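Candelberg Regional Ice Hockey League
Competition and Rinks Group: minutes of the October meeting

Chair: Noboru Hamada
Clubs represented: Candelberg, Kobori, Ototska, Simville
The meeting opened at 7 p.m. in the upstairs room at the Candelberg rink.

Minutes of the last meeting
Agreed as a correct record, with one change. Under "Overtime", the words "regular season" are to be replaced by "league fixtures", as the cup has its own rules.

Matters arising
The spare clock console has been returned to Kobori and tested. The fault was in the cable and a new one has been fitted. The old cable is to be scrapped and not put back in the spares box.

Ototska has not yet sent in its revised bench plan. The plan must show the penalty box doors and the direction in which they open. Carried forward.

Fixtures
The draft list for the second half of the season was tabled. Simville asked for 2 home dates to be moved on account of a figure skating event that has use of the ice. Both dates can be exchanged with Kobori without altering the number of away games in a row for either club. Agreed.

Ototska objected to the early face-off on its first away date after the break. The travelling time by coach does not leave the warm-up period set out in the league rules. The chair noted that the rule refers to time on the ice, and that arrival at the rink is covered separately. The face-off will be put back by half an hour, subject to the Candelberg ice schedule. If the later slot cannot be had, the original time stands.

Eligibility and registration
The clubs discussed players registered with a junior side who are called up during the season. Rule 17 allows a call-up without a new form but does not say when the player's games begin to count towards the play-off minimum. Practice has differed between clubs. It was agreed that a game counts if the player's name is on the signed game sheet, whether or not the player takes a shift. A goaltender who dresses as back-up is treated in the same way.

Kobori asked that the change should not apply to games already played. Agreed. Wording to be circulated by the chair before it is put to the clubs. 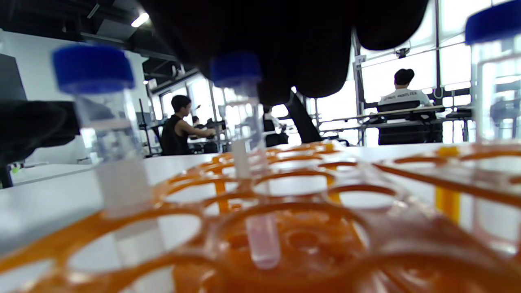 Ice quality
Complaints about slow ice in the final period were received from visiting teams at two rinks. Resurfacing times had been kept to in each case and the plant logs showed no fault, so the flood water is to be looked at next. Each rink will draw a sample from the resurfacer fill line and a second from the mains supply. Clear conical tubes with blue screw caps are to be used, stood upright in a rack and labelled on the white writing band with the rink and the point of draw. Drinks bottles will not be accepted. Results will be read against the plant logs and reported under this item. Until then the rinks are to make no change to fill temperature, as this would make the readings hard to compare.

Simville reported that the ice near the player benches wears faster than elsewhere. The chair suggested a measurement of thickness at the benches and at both creases before the next home game. Simville to arrange.

Officials
The pool of linesmen remains short on the evenings when all clubs play. Kobori proposed that a referee with a current badge may work the lines at the lower fee. Ototska thought the difference in fee would lead to refusals. The proposal was carried, with Ototska voting against, and will be reviewed at the end of the season.

Game sheets continue to arrive late. Sheets must be sent on the night of the game. A photograph is acceptable if all signatures can be read – the paper copy must still follow. 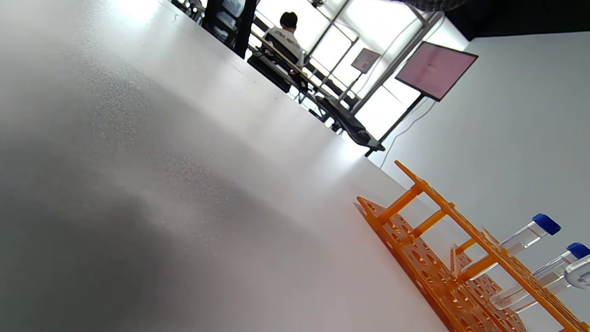

Clubs were reminded that corrections to a signed sheet may be made only by the referee. Assists altered by a home scorer after the teams have left will be struck out and the original entry restored. Where the referee cannot be reached, the sheet stands as signed until a ruling is given.

Discipline
A match penalty given in the Ototska v Simville game was considered. The referee's report was taken as read. The video supplied by the home club did not cover the incident and was set aside. Suspension of 2 games confirmed, to be served in league fixtures. Simville has the right to appeal in writing.

Any other business
Candelberg asked whether the goal pegs could be changed to the longer pattern. Longer pegs hold better but need deeper holes, and the depth of ice at Kobori may not allow it. Deferred until the thickness figures are available.

Actions
Ototska: bench plan.
Simville: ice thickness at benches and creases; skating dates to be confirmed in writing.
All rinks: water samples.
Chair: wording on call-ups; revised fixture list.

The meeting closed once the actions had been read back. The next meeting will be held at Kobori, date to be notified by the chair.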